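From the Shared Kitchen: June

Dear all,

First, thank you to everybody who came to the spring clearing of the kitchen. We started at 9 in the morning and I had thought we would finish before lunch, but this was too optimistic. When you open a cupboard which was not emptied for two years, you find another cupboard behind it, so to speak. In the end we took out everything, washed it, and decided shelf by shelf what goes back.

The biggest question was the lids. We have 67 of them and I am sorry to say that many fit nothing we own. Thérèse MacDonald sat on the floor with all the boxes and tried each lid on each box with great patience. Those without a partner are now in the blue crate by the back door. If you miss a lid at home, please look there before the end of June. After that they go to recycling.

The drawer next to the sink has now only the things for cutting and peeling. The drawer under it is for wooden spoons, spatulas and the two good whisks. Please do not put batteries, string or birthday candles in there. For these we have a tin on the window sill, with "Small Things" written on it.

We also agreed about the plates. The old white ones from Poirier stay, even those with a small chip, if the chip is not at the edge where you drink or eat. Rosaire Leclerc wanted to throw away all the chipped ones and I wanted to keep all of them, so this is the compromise. The coloured plates and bowls go on the lower shelf, so that children can reach them. Cups stand upside down on the shelf paper, please, with some space between them, otherwise they stick together and somebody pulls too hard.

Several people asked me what to do with sauces. Until now we had four open bottles of mustard and I don't know how many of soy sauce, all in the door of the fridge. From now on we keep one open bottle of each kind. When you open a new one, write the month on the label with the black pen that hangs on the fridge. If the bottle is nearly finished, stand it on its cap overnight and you will get two or three more portions from it. My mother did it all her life and I still do it.

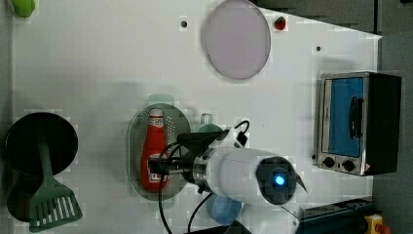
Ketchup is a special case, as every family seems to bring its own. I would ask you to take it home again after your meal, or to leave it on the table for the next group only if they say yes. The same goes for salad dressing and for jam in the summer.

Metal trays with holes are very practical for chips and for bread rolls, but they are not so easy to clean. Bread crumbs and melted cheese go into the holes and stay there. The best way I know is to leave the tray in hot water with a spoon of baking soda while you eat, and then to use the round brush, from both sides. Please don't use the steel wool. Dry it well and put it upright in the rack, not flat under the heavy pots.

For the fruit, Rosaire has proposed that we buy strawberries together this month, directly from the farm. If you would like to join, write your name and the number of boxes on the list at the door. You pay when you collect them, in coins or small notes if possible.

The cost of the clearing was small: two packets of sponges, shelf paper and a new washing-up bowl. The receipts are in folder 724 in the office, for those who like to see them.

The next cooking evening is a soup evening. Bring one vegetable and your own spoon. We begin at half past six and the door is open from six.

With warm greetings from the kitchen group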